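Schmieder precision screwdriver set - four stars

Bought 2019-11-12, used it pretty much every day since. Bits are good. Proper hard tips, no rounding so far, and the small Phillips ones fit snug, which my old Tellon set never managed. Handle spins nice on top. Bit cold in the morning but whatever. 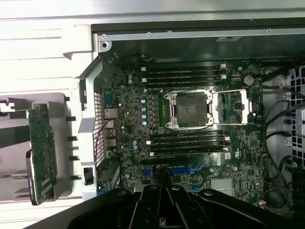 Case is the weak part. Lid latch feels cheap and teh foam lets go of the short bits if you tip it over. Lost one under the bench already. Also 60 bits and I use maybe 6 of them, so dont pay extra for the 100 piece.

Magnet - strong enough for little screws, not for long ones. Did glasses, a door lock and my sister's sewing machine with it, all fine.

Shipping was slow, box dented, set OK. Would buy again if they fix the latch.

- Frauke Diekmann, Erkham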